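Good practice for hand-held gripper work: gallery

Posted 23 December 2019 by Silviu Buzatu

This page belongs to the working rules of the Porkum project. We wrote the first version of the rules in August, on two sheets of paper, and since then they have grown. Many people who record tasks for us work at home, at their own table, and they asked for something shorter to read, with a picture. So I have put here the points which come back most often in the checks, and a line or two for each. The full text of the rules stays in the shared folder, and when this page and the full text do not agree, the full text is the right one.

Before you begin

Read the task card to the end. The card says which objects belong to the task and where they must finish. Objects which are not on the card can stay in the room, but they should not stand between your hands and the work.

Look at the pads of both grippers. A pad with a cut or a loose corner must be changed before the first recording of the day. Write the change in the log, also when it took only a minute.

The recording limit is 60 minutes, then you make a pause of at least 5 minutes. Please do not save the pauses for later. Tired hands close the jaws too fast, and we see it in the data.

Holding more than one packet

Rule 3 of the handling part speaks about soft packaging. Bring the pads to the sides of the bundle and close slowly. Stop when the packets are held. A bag of snacks has air inside and it will always give way a little more, so the feeling that you can still press is not a reason to press. 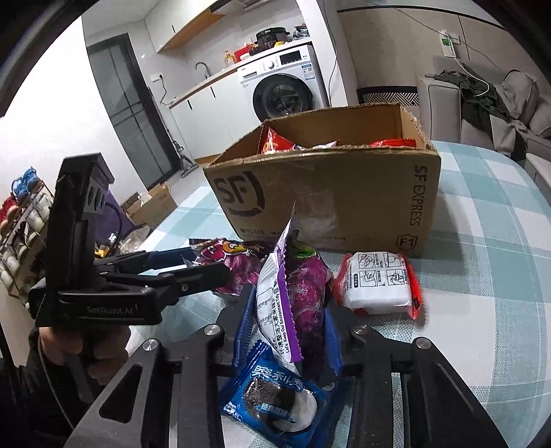 Snacks held between the blue pads, with the second gripper kept ready on the left. The shipping box stands open behind them.

Valentin Sima wrote to us that he does not agree with the rule as it stands. For him "stop when the packets are held" is too soft for a written rule, because two people will understand it in two ways, and he would prefer a test that anybody can repeat: lift the bundle a hand's width, wait for two breaths, put it down again. If nothing slipped, the grip was enough. He also asked why bundles are allowed at all when the card does not mention them.

To the second question the answer is short. Bundles are allowed when the card says "pack" or "clear the table", and not allowed when it says "sort". The first question we have discussed with Rodica Gavrilă, and the lift test will be tried with the next group. Until then it is advice and not a rule.

Two hands

When both grippers are in use, one leads and the other waits close to the work. The waiting hand should not hang under the table and should not rest on the objects. Change the leading hand only between two actions, never in the middle of one.

Crossing the arms is not permitted. If the object is on the wrong side, put down what you hold and take it with the nearer hand.

Boxes and bags

Open the flaps of a box fully before the recording, unless opening the box is the task. A half-open flap catches the jaw, and then people pull.

Put crisps and biscuits in last, above the harder things. Hendrik Dijkstra has checked many recordings for the Tareck group and this is the remark he writes most often.

When something falls

Let it fall. Do not catch it with the free fingers and do not stop the recording. Finish the movement, then pick the object up with the gripper, if you can reach it without standing up. If you cannot, say "drop" aloud and end the recording there. A recording with a drop is kept and marked, and it does not count against you.

Food with a broken packet goes out of the task for good. Do not close it with tape and use it again.

Corrections

If you find a mistake on this page, also a mistake of language, please write to Darius Furtună, who keeps the list of changes. The lines about glass bottles are still missing and will be added when the full text has them.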